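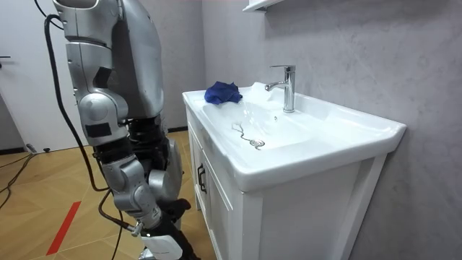

Hi! I'm Vaughn Tran, and I'm the person who picks up when you call Tekitz. If I sound out of breath it's because I ran down the ladder to get to the phone. I refinish kitchen cabinets, built-ins and old interior doors for people in Ponport and the towns on either side of it, and I've been at it full time for long enough now that I have a favorite sanding block (it's cork, it's ugly, please don't throw it out if I leave it at your house).

A little history. I was not a painter. I worked in an office and I bought a house on Rosenthal Street with a kitchen full of orange oak cabinets, the kind with the arched panels on the uppers. I got three quotes to replace them and then I sat in the car for a while. The boxes were solid! The doors were solid! They were just very, very orange. So I took every door off, laid them across sawhorses in the garage and started sanding in January, with a space heater going and my coat on.

I did it all wrong the first time. I skipped the degreaser, I used a leftover can of wall paint, and the doors next to the stove started peeling before I'd even put the last hinges back. I stripped the whole lot and started over, and the second time I read everything I could find and bothered the guys at the paint counter until they knew me by name. That second kitchen is still on the wall. Well, on my wall. You're welcome to come see it, and several customers have.

My sister wanted hers done after that. Then her neighbor. Then a woman who'd seen the neighbor's, and who had a dining room hutch from her grandmother that she wanted in a deep green, and that hutch is the job that made me think I could do this for a living. I gave notice at the office in April 2021 and spent my last paycheck on a sprayer.

The name, everybody asks about the name. I wanted something short that would fit on the side of the van and every painting name I liked was taken. Tekitz is what my nephew used to say for "take it" when he was handing you a toy. Tekitz! It stuck in my head and now it's on the invoices.

What I do, and what I don't

Mostly it's kitchens. I take the doors and drawer fronts away to the shop, and I do the frames and the end panels at your house. I also do bookcases, window seats, mudroom benches, mantels, stair railings and paneled doors. I love a paneled door. I'll fill old hardware holes and drill new ones if you're changing from knobs to pulls (please buy the pulls before I start, and please buy two extra).

I don't do walls or exteriors, and I don't do floors. I also won't paint over thermofoil that's already lifting, so if your doors are bubbling near the dishwasher, I'll tell you that on the first visit and you can put the money toward new fronts. I'm happy to paint new ones if you order them unfinished.

Color is up to you, but I do have opinions and you'll probably get them. I think most kitchens look better a shade darker than people first pick. I think a white that looks creamy on the chip looks like butter next to a cool gray counter. I'll paint you a sample board in any color you like so you can prop it up behind the toaster and look at it at breakfast and again with the lights on. Live with it for a few days. I've had people change their minds twice and that's fine, it's a board!

The shop

I worked out of my garage for the first stretch, then moved into a unit in the old Fovadex building, down by the rail spur. If you grew up in Ponport you'll remember it with the green roof. My unit has good height, a loading door and a drain in the floor, and I have a proper spray booth in there and racks I built myself so the doors can dry flat. The racks hold 216 doors when they're full, though I try hard not to let them get full, because then I can't find my lunch.

I keep a job book, a real one, on paper. Every door gets a number stamped inside the hinge cup before it leaves your house and the number goes in the book with where it hung. As I write this the last number in there is 3,558. I stamp them because on one early kitchen I used masking tape labels, the tape fell off in the van, and I spent an entire evening holding doors up to openings like a giant jigsaw. The customer made me a sandwich. She was very nice about it.

How a job goes

You call or write, and I come over and look. I measure, I open everything, I poke at the bits by the sink, and you get a written price that covers the doors, the frames, the materials and putting it all back. I take 30 percent to hold your dates and the rest when you've opened and closed every drawer and you're happy.

Most kitchens take me 5 working days at the house, with the doors in the shop before and after that. You can use your kitchen in the evenings, it just won't have any doors on it. Some people find they like seeing their plates. Some people hang a sheet. I put down paper, I tape plastic across the doorway and I vacuum before I leave each afternoon.

Dogs and cats are great but they'll need to be on the other side of the plastic. I have had a tail go through a wet base cabinet, and I've picked the hairs out with tweezers.

The paint feels dry long before it's really hard, so go easy on it for the first few weeks: a soft cloth, a little dish soap, and no scrubby sponges. I leave a labeled jar of your color for touch-ups, and if something chips in the first year I'll come fix it.

Getting in touch

Call or text the number at the top of the page, or use the form. A couple of photos of the kitchen help a lot, even messy ones, and tell me what the doors are made of if you know. I answer in the evening, usually after dinner. If you want to come by the shop first, just let me know, and honk at the loading door when you get there, the booth fan is loud.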